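Open day at the Candine textile mill, Flirnberg
16/04/2023
By the Flilten Weekend blog
14 shares | 2 comments

The Candine mill opens its doors to the public twice a year, once in spring and once in August. We took the early bus from Flilten and were at the gate before ten. Entry is free, but you need to sign in and leave large bags at the desk.

The tour starts in the dye house. It is loud and it smells strongly of salt and soap, so bring earplugs if that bothers you. From there you go up a ramp to the weaving hall, where most of the looms were running. The guide said the mill employs 175 people and that the oldest part of the building was a grain store.

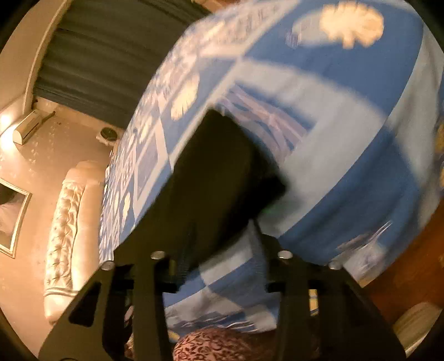

After the weaving hall there is a short stop at the finishing room, where cloth is washed again, dried and checked by hand over a light table. We spent longer there than planned. The inspectors were happy to answer questions and showed us how a dropped thread is mended.

The shop sells seconds at a good discount - mostly sheets and pillowcases. Cards are accepted. The cafe next door, Frota, does soup and bread and gets full at noon.

Parking is limited. The bus back leaves from the other side of the road, and the stop is not well marked.

14 shares | 2 comments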